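Flendommont Flag Football: frequently asked questions

Updated 21 May 2018

Who can play?
Anyone aged 16 or over. We run one mixed adult team and a beginners' group, and you don't need to have played any kind of football before. Most of our current squad hadn't.

How much does it cost?
Your first 3 sessions are free. After that, membership is £95 for the season, which covers pitch hire, league fees and insurance. You can pay Selorm Akpalu in two halves if that is easier.

Is there any tackling?
No. A play ends when a defender pulls one of the ball carrier's flags. People do bump into each other now and then, so we ask everyone to wear a mouthguard.

What should I wear?
A T-shirt you can tuck in, shorts or leggings without pockets, and moulded boots. Metal studs are not allowed. We lend flags and belts.

Do I get a team shirt?
Once you have paid, yes. Shirts are ordered from Kwofie each January, and late joiners can borrow a spare. The shirt stays with the club, so please look after it — wash at 30, inside out, no tumble dryer, and lay it flat before folding.

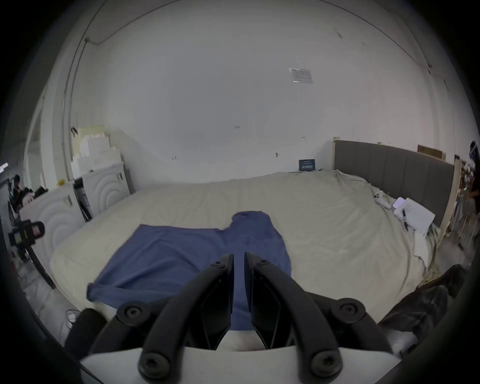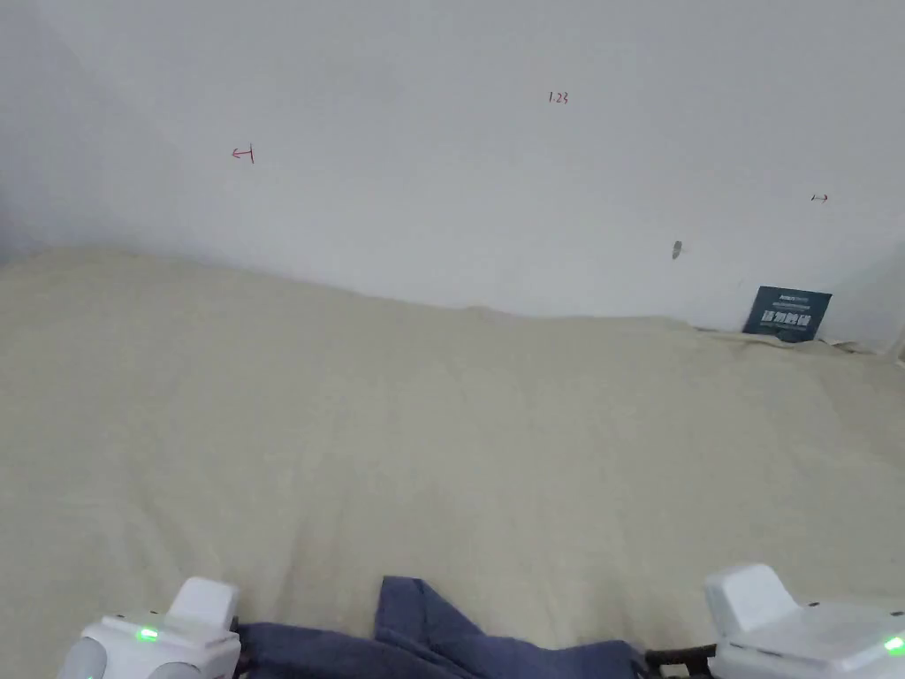

Blue cloth laid out on a bed

Which position will I play?
Beginners try all of them. Kwame Korletey coaches the offence and Esko Mustonen the defence, and they will talk to you about a regular position after a few weeks. You can say no.

Where are home games played?
At Dresance Park, on the lower pitch. The gate code is sent out with the team list. Parking is free but fills up early when the cricket is on.

What happens if the pitch is waterlogged?
Etornam Mahama checks it on the morning of the game and posts in the members' group by nine. No post means the game is on.

Can I come and watch?
Yes, there is no charge. Dogs on leads, please, and keep behind the rope.

Who do I contact about sponsorship?
Tianyou Dai. We are raising £2,000 towards portable lights, so any amount is useful.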